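Questions about our kitchen play sets

Many families and nurseries write to us with the same questions, so I have put the answers together on one page. If yours is missing, please write to the address on your order paper.

For which age are the sets?

From three years. The citrus slice and other small foods should stay away from younger brothers and sisters who still put everything in the mouth.

What is the difference between the Flisero and the Barkby set?

The Flisero set is the small one, with plates and food. The Barkby set is for groups and comes with more dishes. It costs more to send, as the parcel is heavier.

Can I mix pieces from different sets?

Yes, and most people do this. Children do not mind if the plate and the colander have different colours. You can also add things which you have at home, for example a bottle lying on a plate.

How many things should be on the table at one time?

We recommend few. When the whole box is emptied at once, the children often only push things around. A plate, something to eat and something to cook with is enough for a good start, and you can change one piece after some days.

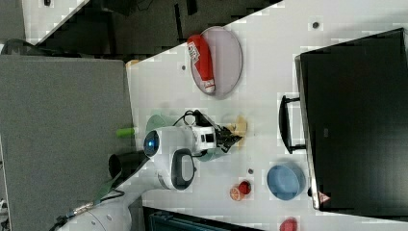
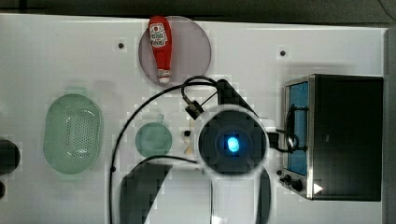 A white table with the red bottle on its plate.

Is it better to put everything back in the box each evening?

Parvaneh Dehghan wrote to us in February that she stopped doing this. "I leave the plate and two foods on the table overnight, and the rest goes in the box. In the morning the children continue where they were. With the full box they always wanted me to begin the game for them."

We find this a good idea if you have a table which you do not need for breakfast.

How do I clean the pieces?

With a soft cloth, warm water and a little washing-up liquid. Please do not use the dishwasher. A toy oven should only be wiped, never put under water.

I have lost one piece. Can I buy it alone?

Most foods and lids, yes. Write us the name of the set and what is missing. Spare parts are sent from our store in Manmont, and the delivery normally takes 8 working days.

Do you take back used sets?

Only if they are complete and unbroken. We clean them and give them to playgroups.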